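# Essential oils in homemade soap keep fading – what am I doing wrong?

Posted by **Leopold Kuster**

I got into cold process soap in October and I'm completely hooked! Making it is half the fun and giving it away is the other half. My basic bar is olive, coconut and a bit of castor, and the texture is lovely. My problem is scent. Lavender smells wonderful on pour day and still fine when I cut the loaf, but by the time the bars have cured it's a ghost. Sweet orange is worse, I can hardly find it after two weeks.

I'm using 14 grams of oil in a batch with 700 grams of base oils, and I add it at a light trace. The bars cure on a rack in the spare room with the window open a crack. Is it the amount, the timing, or did I just pick difficult oils? I'd love to keep it to plant scents if I can.

---

**Plustine**

Welcome to the best hobby there is! You did pick two tricky ones. Citrus is the worst fader of the lot, and plain sweet orange almost always disappears. Try a folded orange (look for 5x or 10x on the label), which holds on far better. Litsea is another good one if you want something bright and lemony, and it lasts for months in my bars.

For lavender, give it something heavier to lean on. A little patchouli or cedarwood works beautifully, and you don't need enough to smell it separately – one part in ten is plenty. Some people swear by kaolin clay stirred into the scent before it goes in. I do it every time and I like how the bars feel, so even if it does nothing for the lavender I'm happy.

Your 14 grams is only two percent. Many lavender recipes go to three, so there's room to move, but check the safe limit for each oil before you go up. Clove and cinnamon have very low ones.

I blend on paper strips first and leave them a day before I commit to a whole loaf. It has saved me so much money! My blending corner is just the end of a table, with a little divided wooden tray so the bottles I'm working with don't wander off.
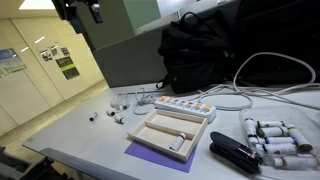 ### Things to change first

- Soap cooler. If your lye and oils are up at 120°F, try closer to 90°F.
- Skip the forced gel with citrus. Put the mold in the fridge overnight.
- Shut that window! You want some air moving, but a steady draft carries the scent off.
- Keep your oils somewhere dark and cool, and write the opening date on the cap.

Change one at a time or you'll never know which one helped.

---

**Shearer**

more oil. I do 3% and its fine

---

**Lomcombe**

Agree with nearly all of Plustine's post. One thing to add: wet the bar before you give up on it. A cured bar can smell of nothing on the rack and then open right up under warm water. Mine do this all the time, especially rosemary.

Also, your nose gets used to a room full of soap. Hand a bar to someone who hasn't been near it and ask what they smell.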